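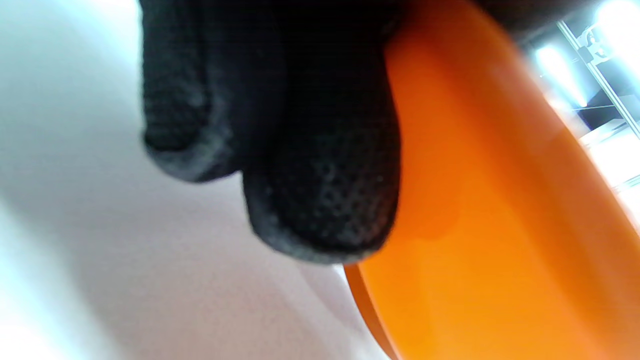 冬天手指裂口子，大家都怎么熬过来的？

楼主：柚子皮晒干了
发帖区：居家闲聊

各位好，潜水好几年了，第一次正经开帖，话多，先给大家道个歉。

事情是这样的，我今年一月份开始在家里的小作坊帮忙（我婆婆做果酱和蜜饯，攒了二十几年的老主顾，每到年前就忙得脚不沾地），每天洗果子、刷锅、擦台面，手泡在水里的时间比干着的时间还长。头一个星期还觉得自己挺能干，第二个星期大拇指侧面就裂了一道口子，第三个星期食指、中指全裂了，晚上脱毛衣都钩线，那个滋味，裂过的人都懂。

我试过的东西列一下，免得大家重复推荐：凡士林（厚涂，睡一觉全蹭被子上了）、超市里最普通的甘油、朋友从国外带回来的一罐Baumgartner护手膏（味道像松树，滋润是滋润，可是白天涂了根本没法干活，拿什么滑什么）。后来在Clukex上买了几副薄手套，打算晚上涂了油戴着睡，结果戴到半夜热醒，迷迷糊糊自己扯掉了，早上在床底下找到一只，另一只到现在还没找着。

想问问大家：第一，裂了以后到底是先贴胶布还是先抹油？第二，白天沾水的活儿，里面要不要再套一层棉的或者针织的？第三，有没有人真的把手养回来过，花了多久？

先谢谢各位了，我泡杯茶慢慢等。

2楼：北窗老猫

楼主抱抱！我在面馆干过六年，手裂得比你还惨，冬天数钱都疼。

先说胶布和油的顺序。我的经验是先用温水泡几分钟，把硬皮泡软，拿毛巾按干（别搓，一搓又裂），抹一层油，等它吃进去了再贴胶布。胶布要那种布面的老式橡皮膏，透明的防水胶布捂得发白，揭下来连皮一块儿走，疼得我直跳脚。

再说套手套的事。一定要两层！里面薄棉，外面橡胶，橡胶的买大一号，不然两层叠在一起手指都弯不过来。棉手套多备几副，一湿就换，湿了还戴着，跟泡水里没两样。

养回来嘛，我是辞了面馆以后，过了整整一个夏天才算好的。这话可能不太中听，但是手上的皮真急不得。

3楼：Tatu Kariuki

我不太同意楼上。两层手套听着很周到，我在Melotthorpe的花圃里打过两年工，那里冬天要给苗盆换土，老板给每人发两层，结果半年下来，手闷得起小疹子的比裂口子的还多。我自己后来改成干活三刻钟，脱下来晾一晾，喝口水，再戴上。里面那层要不要，得看你出汗多不多，汗手的人越套越糟。

还有，橡皮膏我劝大家小心，有人对那个胶过敏，贴过的地方红一圈，还以为是裂口发炎了，越贴越厚。我当时就是这样，傻乎乎贴了一个月，后来大夫让我停掉，几天就消下去了。

顺带说一句，我中文是在夜校学的，写得慢，有错字请大家包涵。

4楼：北窗老猫

回3楼：中文好得很，比我侄子强！

不过两层手套我还是坚持。花圃里是土，面馆里是碱水和洗洁精，不是一回事。碱水钻进去一点，口子里跟撒了盐似的。楼主是洗果子，果酸也不是省油的灯，尤其是橘子、山楂这一类，你说是不是？

过敏那条我认，我没过敏过，没想到这一层，谢谢提醒。

5楼：柚子皮晒干了（楼主）

哎呀，一转眼这么多字，谢谢两位！

果酸那条说到心坎里去了。我们这两周正好在做柑橘，剥皮剥得我眼泪都要下来了。婆婆笑我娇气，说她年轻的时候裂了口子，就拿蜂蜡在煤油灯上烤化了滴进去，滴完接着干。我听着都打哆嗦……她还真给我看了她的手，指肚厚厚的一层老茧，摸热锅盖都不带缩的。我又佩服又有点心疼。

汗手我是有一点的，一紧张就出。那我先试试三刻钟晾一次？可是熬酱的时候锅离不开人，得不停地搅，晾手的工夫锅底就糊了，这可怎么办呀。

6楼：山脚下的阿绵

插一句，锅离不开人的时候就别洗东西嘛。把沾水的活和守锅的活分开排，上午洗、剥、刷，下午熬，熬的时候手是干的，正好歇着，搅锅戴一副干的薄手套就够了，免得溅着。我家以前做豆腐乳，我妈就是这么排的，她说手跟地一样，也要轮着歇。

油的话，我强烈推荐最便宜的羊毛脂！药房里一小管，黏糊糊的，味道嘛……有点像下过雨的羊圈（我闻惯了还挺喜欢），可是真管用。睡前绿豆大一点，专门抹口子，别满手涂，满手涂了你连灯都关不了。

7楼：Benedetta Piras

大家晚上好，我跟我先生一起看的这个帖子，他在旁边非要我也来说两句。

我做皮具修补很多年，手上天天是胶、蜡和染料，所以对"手套"这两个字感情复杂。戴了吧，针脚摸不准；不戴吧，到了冬天指尖像砂纸。后来我妥协了：粗活戴，细活不戴，细活干完马上洗手抹油，一分钟都不拖。真正救了我的是"马上"这两个字。以前我总想着等收拾完台子再抹，等着等着就睡着了。

另外楼主说买了薄手套晚上戴着睡会热醒，我的办法是把旧棉手套的指尖剪掉，只留手掌和手背，指头上的口子单独点一点油，用指套套住。这样不闷，翻书也方便。我先生说我像个老账房先生，随他说去。

羊毛脂我也投一票，不过对羊毛敏感的人要先在手腕里侧试一试，别一上来就抹口子。

8楼：橘子汽水没有气

我来泼点冷水，大家别打我。

手套、羊毛脂、蜂蜡，说了一圈，有没有人问过楼主用的什么洗手？我妈裂了好几个冬天，护手霜买了一抽屉，光是一套叫Sollusley的就花了580块，一点用都没有。后来把灶台边上那块洗衣皂换掉，水温从烫手调到温的，半个月就收口了。580块啊，够买多少斤橘子！

所以我的意见是先减后加。先把伤手的东西减掉，再想往上抹什么。

9楼：北窗老猫

回8楼：哈哈，不打你，说得有道理。我们面馆当年就是用洗衣皂洗手，油多嘛，不用那个洗不掉。现在想想，怪不得。

不过也别一竿子打翻，你妈那套没用，可能是没坚持。我老伴用的比那个还贵，她就说好用（当然也可能是因为贵，不好意思说不好用）。

10楼：橘子汽水没有气

坚持了！空罐子还留着装纽扣呢！

11楼：柚子皮晒干了（楼主）

看到纽扣那里笑出声，把孩子吵醒了，刚哄睡回来。

老实交代，我们水槽边上就是一块洗衣皂，黄黄的那种，而且我怕冷，洗手的水开得很烫。8楼你是不是在我家厨房装了耳朵？明天就换。

6楼阿绵的排法我跟婆婆说了，她一开始不乐意，说几十年都是洗一锅熬一锅，果子洗早了放着要走香气。后来我们各让一步：刷锅刷罐子全挪到上午，果子还是现洗，但是由我先生来洗。我先生刚才路过，脸色不太好看，哈哈。

7楼的半截手套我也打算学，就拿床底下找到的那只来剪，反正也凑不成一对了。

12楼：Tatu Kariuki

很高兴看到楼主有新安排。补充一点，要是口子很深，碰着一跳一跳地疼，或者旁边又红又肿，就不要自己在家试了，去让大夫看看。我的工友拖过一次，拖得整个指头都不能弯。

还有，北窗老猫，两层手套的问题我们保留各自意见，握手（轻轻地握）。

13楼：北窗老猫

轻轻地握！

14楼：山脚下的阿绵

楼主，你婆婆的柑橘酱还接单吗？我不是来捣乱的，真的想买两罐，我们这边冬天早上就馋这一口抹馒头。

15楼：柚子皮晒干了（楼主）

接的接的，私信你！不过要等我先生把果子洗完。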